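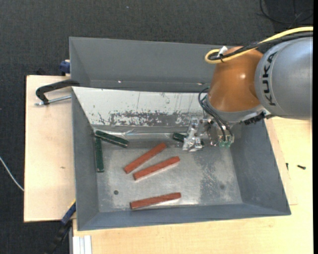

The night shift at the Staler distribution center ends at 6 a.m., but for years the people who worked it did not find out until the afternoon whether they would be back that evening. A text message came at about lunchtime. If it said yes, they slept a few hours and went in. If it said no, they lost a day's pay and had usually lost the morning too.

That changed in March, when a local fair scheduling rule took effect in Besura. Large employers in warehousing, retail and food service must now post schedules two weeks ahead. If they cancel a shift after that, they owe the worker half the wages for it. If they add hours, the worker can turn them down without being punished.

Staler was one of the first companies to be tested under the rule. It has 305 hourly employees at the Besura site, and 194 of them work on what the company calls flexible rosters. Before the change, a flexible roster guaranteed no minimum hours. Some weeks brought 36 hours of work, and some brought a single shift.

"You can't sign up for a class on that," said one packer, who has worked nights at the site since it opened and asked not to be named. "You can't tell the babysitter anything. I used to pay her to keep the evening free and then not go to work."

Child care comes up in nearly every conversation with workers here. So does the second job. A forklift driver on the day shift said he had given up weekend work at a garden store after Staler twice moved his hours to overlap with it. He has since gone back. A woman in the returns department said the biggest difference was being able to book a dentist appointment and keep it.

Managers tell a more mixed story. Orders in the business rise and fall quickly, and a storm or a late truck can empty a loading dock for half a day. Under the old system the cost of that empty half day fell mostly on the workers. Now the company carries part of it. Staler said in a written statement that it had followed the rule from the first day and had "made significant changes to how labor is planned." It declined to say how much it had paid out for canceled shifts.

Akia, a smaller firm across the road that packs and ships kitchen goods, took another route. It moved most of its flexible staff to fixed part-time contracts of 24 hours a week a month before the rule began. Its operations manager said turnover had been the main reason. The firm had been training new people all year and losing them by the fall, and training was costing more than idle time ever did.

Not everyone at Akia was pleased. Several employees had liked picking up long weeks before the holidays, when more than 300 extra hours could be shared out across a department in a few days. Overtime is still offered, but it goes first to people who have put their names on a list, and the list fills up fast.

Enforcement is the weak point. The city has no inspectors assigned only to scheduling, so complaints go to the same office that handles unpaid wages. Workers have to keep their own records of what was posted and what was changed. Bucur, a workers' center that runs a drop-in desk near the bus station, now hands out a pocket notebook for the purpose and tells people to save every text.

Staff at the desk say most disputes are settled with one letter. The harder cases involve temp agencies, where the agency and the warehouse each say the other is responsible for the schedule. The rule covers agency workers – it says so in the second paragraph – but it does not say which of the two should pay.

The city council is due to take up that question in the fall. In the meantime the packer on nights has her schedule for the next two weeks taped to the refrigerator, and has signed up for a bookkeeping class that meets in the afternoon.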